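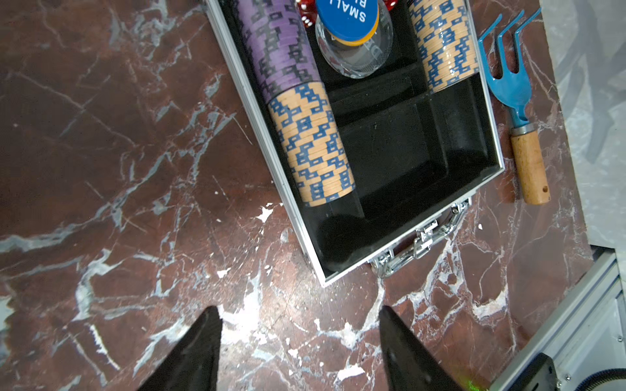

Attachment 1: chip case, open, latch end nearest.

Ticket: Scoreboard and game clock out of step with league stats feed
Venue: Brondenen indoor courts, court 2
Product: Trondivance scoring console, wired to Drudik stats relay
Opened: 27 November 2019
Priority: Normal
Status: Closed, with one follow-up item

Reported by Duygu Canpolat, score bench

During the third quarter of the senior women's game the published play-by-play stopped matching the wall scoreboard. The wall display was correct. The online box score showed the home side two points short and the game clock lagged behind by several seconds. The lag grew at each stoppage. At the final buzzer the feed still showed time remaining and did not mark the game as final. The paper scoresheet agreed with the wall display and was signed by both officials, so the result is not in question. The junior game earlier on the same court published normally.

Requested: correct the published box score, find the cause, confirm the court is fit to use for the next round.

Support, first response

Please supply the following:
- console event log for the full game
- relay log for the same period
- firmware version from the console's service menu
- whether the shot clocks were on the wired loop or the radio link
- any change made to the bench set-up between the junior and senior games

Do not clear the console memory. Starting a new game overwrites the oldest log once storage is full.

Canpolat

Logs uploaded. Console log has 2,864 lines, which includes the junior game. Shot clocks were on the wired loop. Firmware is the version installed at the start of the season. The bench was moved to the other side of the court at the break to make room for the visiting team's chairs. Same console, same relay, same power board. The data cable was too short for the new position, so a longer one was taken from the store cupboard. I don't know its history.

Support

Console log reviewed. No dropped events. All baskets, fouls, substitutions and time-outs for the senior game are present and in sequence. Console clock is consistent with the official stoppages.

Relay log reviewed. Packet errors begin shortly after power-up in the new position and continue to the end of the game. The relay retries each failed packet up to 4 times, then discards it and moves to the next. Clock updates are sent continually, so one lost update is normally corrected by the next. Score events are sent once. A discarded score event is not recovered until a full resync is requested from the console.

One discarded packet in the third quarter corresponds to a two-point field goal by the home side. This accounts for the score difference. The end-of-game message was also discarded. The growing clock lag is the retry queue filling at stoppages, when the console sends time-out and substitution data together.

Suspected cause: the replacement cable, or its connector.

Steps to carry out at the venue, in order:
1. Power off console and relay at the board.
2. Fit the original cable. Leave the bench in its original position.
3. Power on the relay first. Wait for a steady green light.
4. Power on the console and start a test game.
5. Run the clock for 30 minutes, entering scores and fouls for both teams and calling at least one time-out per quarter.
6. Export both logs.
7. Repeat with the replacement cable.

Canpolat

Test done on both cables. With the original cable, no errors and the test box score matched. With the replacement, errors within the first few minutes and the clock lagging as before. The locking tab is missing from the connector at the relay end and it can be pulled out with light pressure. Label on the cable reads Demirtaş. Logs uploaded.

Support

Fault confirmed. Console and relay are working within specification. Please tag the cable and remove it from use. A new cable with locking connectors at both ends should be ordered if the bench is to be used on the far side. Do not join two short cables with a coupler.

The senior game has been republished from the console log. Team totals, player fouls and final status now match the scoresheet.

Canpolat

Checked against the scoresheet. All matches, including the missing field goal, now credited to the right player. Court 2 bench stays in its original position until the new cable arrives.

Can the console warn the operator when the relay is discarding events? There was no indication at the bench.

Support

Not in the current firmware. The discard count is visible only in the relay service page. Logged as a feature request for the console display. In the meantime, hold RESYNC on the console for two seconds at each quarter break. This resends the full game state and will restore any missing score events.

Resolution: faulty data cable withdrawn, box score corrected, resync at quarter breaks added to the bench procedure.
Follow-up: relay discard warning, open, no release assigned.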